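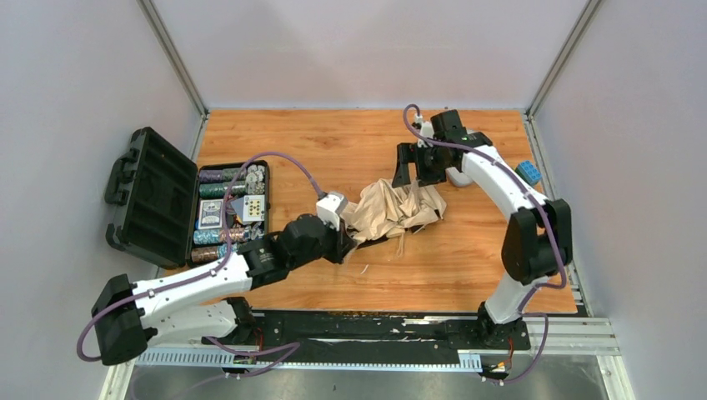

Storage and return of poker sets: proposed wording
Board: Shared Equipment > Table Games

Stistia_Equipment
Posted 29/04/2019

Members are invited to comment on the following wording, which is intended for the June revision of the lending guidance.

"Chip cases shall be returned with all stacks in their rows, sorted by colour. Cards shall be placed in the compartments between the rows. The table and the chips shall be wiped with a cloth before the case is closed."

The present guidance says only that sets should be "returned tidy", and this has been read very differently from one site to another.

Gorwood_Lending
Gorwood supports the first and second sentences. We cannot support the third as drafted. Wiping every chip in a full case is a considerable task for a borrower at the end of an evening. We would suggest that the borrower wipes the table and the lending desk attends to the chips.

Chauke_Hall
We take the opposite view. Our lending desk is staffed for 26 hours a week and handles more than 370 loans in a year. If the chips are left to the desk they will not be cleaned. A dry cloth passed along each row is sufficient and does not require the stacks to be lifted out.

Gorwood_Lending
A cloth passed along the row cleans the edges only. The faces are what people handle.

Drendel_Rooms
May we ask that the guidance also deals with loose items left on the table? Our form has no line for anything which carries no name or number, and such pieces tend to be pushed into whichever case happens to be open. The lid is then forced.

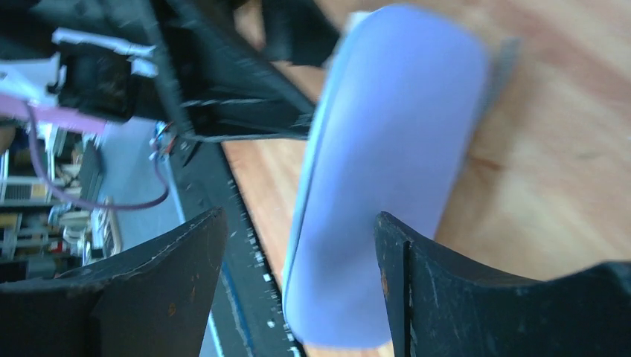
Lavender-blue item, plain face, no lettering.

Stistia_Equipment
The point is accepted. An unmarked item should be recorded by colour and shape and held at the desk. It should not be put in a chip case unless it appears on the contents card.

Chauke_Hall
Agreed. Could the entry also state which table it was found on?

Drendel_Rooms
We have no objection, although our tables are moved between rooms and the entry may be of limited use.

Gorwood_Lending
We remain unable to agree to the cleaning sentence. Would Stistia consider "the table shall be wiped" and a separate note on chips?

Stistia_Equipment
A revised draft will be posted under this heading. The wording on card compartments will stand as it is, and sites which keep their cards apart from the chips should say so before then.

Chauke_Hall
We keep the spare decks in a drawer. Does that count as apart?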